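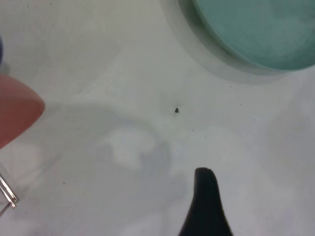 Attachment 1: white surface, round dish, small dark speck

Ticket 2817
Product: Clutari handset, 64 GB, grey
Opened by: Stella Massawe, Stonden
Assigned to: Ramil Tagle
Status: Closed (see last entry)
Opened: 2019-07-08

Stella Massawe wrote:
My phone has started announcing itself as a different phone. Under Settings, About, the model name used to say Clutari. Since last night's update it says "Plelldale", in the same cheerful font, as though we'd never met. The lock screen has new wallpaper I didn't choose, the camera has a mode called Dusk that crashes when touched, and the clock runs 40 minutes fast. I can live with Dusk. I missed a dentist's appointment by being early and then going home in a huff, so I would like the clock back.

I have turned it off and on again. I have also turned it off and left it off, which was restful.

Ramil Tagle replied:
Hi Stella, thanks for getting in touch. Please could you send the build number? Settings, About, tap "Software" and scroll to the bottom. Please don't reset the phone yet.

Stella Massawe wrote:
It ends in 459. The line underneath says "Internal. Not for customers." I am fairly sure I'm a customer. I have the receipt.

Ramil Tagle replied:
Thank you. Leave the phone on charge and don't accept any further updates. I'm passing this to the software desk.

Internal note, Ramil Tagle:
Build 459 is not on the public list. It's not on my list either. Can someone who has a better list take a look? Clock offset confirmed on the call, 40 min ahead, survives a restart. Automatic time is switched on and greyed out.

Internal note, Rogelio Tan:
Where did she get this. Plelldale isn't announced until August. I've got a whole slide asking people not to say the name in lifts.

Internal note, Rommel Dela Peña:
Found it. The trial update was meant for the test group. Someone typed the group name by hand and it matched a shop batch from Stonden as well. 137 handsets were offered the update. Most owners ignored it, as owners do. I've withdrawn it from the server, so no new ones.

Clock: the test build asks our own time server, the one in the Mohammed building, and that server is fast. It has been fast for a while, judging by when people there go to lunch. Raised separately.

Dusk: not finished. It crashes for us too.

Internal note, Rogelio Tan:
Can we ask her not to post the wallpaper?

Internal note, Ramil Tagle:
We can ask. She's had the phone a year and we've renamed it overnight, so I'd ask nicely.

Ramil Tagle replied:
Hi Stella, you were sent a test version by mistake, and I'm sorry about that and about the dentist. To go back to the normal software:

1. Copy your photos and contacts to a computer. The phone will be wiped.
2. Install the Clutari desktop tool and connect the phone with a cable.
3. Choose "Repair", then "Last public version". If it offers you Plelldale, say no.
4. Wait. The bar stops near the end for about ten minutes and looks dead. Leave it alone.
5. When the phone restarts, check the name and the clock.

We'd also be grateful if you kept the new name and wallpaper to yourself for now.

Stella Massawe wrote:
Step 3 gives me "Device not recognised", which is fair enough, given that it has changed its name. Who would I tell about the wallpaper? It's a beige hill.

Internal note, Anatole Delaunay:
The tool looks the phone up by model name and doesn't know this one yet. Hold volume down while plugging in the cable and it skips the check. This ought to be in the help pages, but the help pages would then have to say why.

Ramil Tagle replied:
Please unplug the phone, switch it off, hold the volume down button and plug the cable back in while still holding. Then try step 3 again.

Stella Massawe wrote:
That worked. It's a Clutari again and the time agrees with the oven. Dusk has gone. My alarms have gone too, but I can type those in myself.

A colleague has just sent me a link to a gadget site with a picture of a beige hill. It wasn't me. I don't know whether you want that on the ticket.

Internal note, Rogelio Tan:
Seen it. They've spelled it with one L.

Ramil Tagle changed status to Closed. Linked to: "Time server fast, Mohammed building" (Open, unassigned).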